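The Button People of Guncombe

By Chelsea Rowbotham
Sep 24, 2018

Buttons. Loose ones, carded ones, ones still hanging on to a scrap of somebody's cuff. The Guncombe button fair runs one morning a year and by nine the parking lot behind the old feed store is full. I was late. So was the coffee.

I came for one seller, Awwad, who has the long table by the side door and 2,876 buttons in his catalog. He numbers them in pencil. Sold ones get a line through, then he finds more and the number creeps back up. "I was at 3,000 in December," he says. "My wife was thrilled when I dropped under."

Glass is where the money is. Black glass, mostly, from mourning dresses, then the little painted ones with flowers. Shell goes cheap. Metal uniform buttons have their own crowd, they stand at the far end and don't talk to the shell people much.

Most expensive thing I saw all morning: $100 for one button. One. Enamel, a heron on it, smaller than a quarter. The woman who bought it put it in her coat pocket with her keys, which made the seller visibly ill.

The Jurkholm box

Every fair has a story going around and this year it was the Jurkholm box. A tailor's shop in Jurkholm closed, the stock went to auction, and one carton got left under a sink. Eight pounds of buttons, unsorted. Sold as "sewing misc." Awwad missed it by a day. He has told me this three times now and it gets shorter and sadder each time.

The buyer drove down from Monunside and wouldn't give me a name. Fine. Would show me a handful though. Horn, a lot of horn, some with the sew-through holes drilled off center. Hand work, probably. Nobody at the table agreed on how old. There was some shouting, friendly enough.

Sorting at home

You get them home and then what. Dry brush first, a soft one. No water on anything with a paper back or a glued shank, I have ruined two that way and one was a gift. Then sort by material, then by size, and only then by color, becuase color is the fun part and you'll never finish if you start there.

Work on a plain, dull surface where a dropped button shows up. A shallow tray with a rim does for the sorting, any color you like so long as it isn't the color of your buttons.
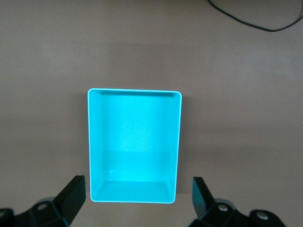

What to bring next year

Cash, small bills. A magnet, a loupe, something to eat. A cardigan that's missing a button, if you have one, people love to be asked. I brought mine and four strangers went through their tins for a match. Never found it. Went home with a bag of 8 that dont match anything I own and a phone number for a man with a barn.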